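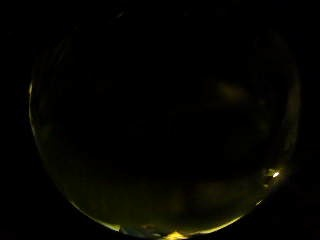
4. Setting up a branch caucus in Mandari

Use this section once the state office has approved your caucus. You need the branch secretary login and the current dues list. The steps were written for the Flutmont and Busside branches, but Marchal uses the same screens.

4.1 Create the caucus

1. Log in and open Branch, then Groups.
2. Select New Group and set the type to Caucus. Do not pick Working Group – that type has no voting roll, and it cannot be changed later.
3. Enter the name exactly as it appears in the approval letter.
4. Set the number of conveners to 2.
5. Select Save as Draft.

Note: A draft caucus is hidden from ordinary members. Only the secretary and the state office can open it.

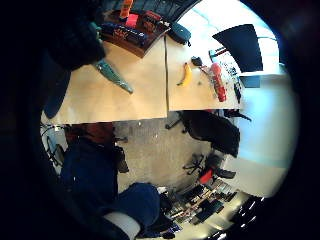 6. Reopen the draft and check the spelling of both conveners' names against the dues list.
7. Select Publish.

4.2 Import the voting roll

1. Export the dues list as a plain text file, one member per line.
2. Under Voting Roll, select Import and choose the file.
3. Review the rows marked in red. These are members whose dues have lapsed, or who are already on the roll of another branch.
4. Correct or delete each red row, then select Confirm.

Caution: Confirm replaces the whole roll. If a vote is open, close it first or the ballots already cast will be lost.

The roll locks 24 hours before a convention vote. Changes after that go to Hanyu Fang at the state office, with error code 888 in the subject line if the import screen shows it.
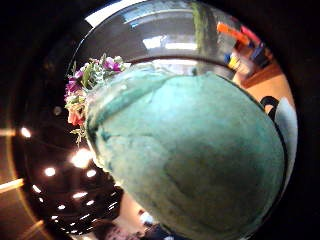
Teal-green surface, close up, with clear glass rim

4.3 Close a caucus

1. Open the group and select Archive.
2. Enter the date of the closing motion, for example 3/14/26.
3. Download the minutes before you log out.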